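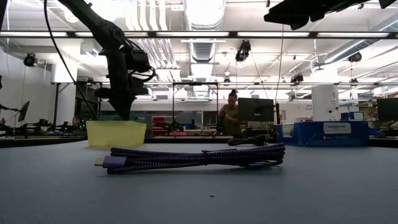 I've been learning to braid cord on a round stand since June and I can't stop seeing braids everywhere! Shoelaces, bread, curtain ties, the rope on a flagpole. Look at the sleeve on this cable – dark blue and violet running in fine diagonal stripes, just the sort of pairing I'd pick for a spiral.

My teacher is Tímea Fülöp, who runs an evening class over the Tóth bakery in Nusesside. You braid for two hours and go home smelling like cinnamon. Best two hours of my week.

First thing she had me do was throw out my fancy silk (okay, put it away in a drawer) and use fat cotton from Worno. You can see every crossing. My mistakes were enormous, and I loved it.

Colors next. I used to choose ones that were gorgeous alone and turned to mud once they crossed. Now I wind two strands around a pencil and look at it from across the room. If I can still tell them apart, they go on the stand. 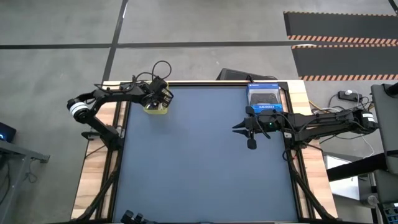

Blue-gray with a pale wood border. Saving this for a flat braid.

Speaking of flat braids, they are sneaky hard! The edges want to wander. What helped me was slowing down at the turn and letting the weight do the pulling, so my hands only have to place the strand.

I started a tally of crossings for my longest piece, a bag strap I named Imus after a cat in a book. The first evening I got to 868 and felt like a champion. The finished strap has some 3,880, and yes, I lost track once while the kettle was going.

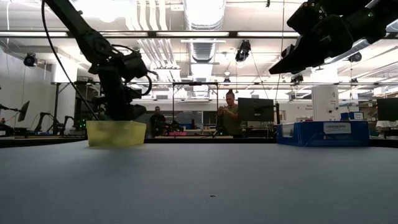
Pale cloudy yellow on dark gray. Yes please.

Trying that combo tonight, with the yellow as a single strand so it pops up every few rows. If it comes out well I'll post the starting layout – and if you braid too, please show me your edges!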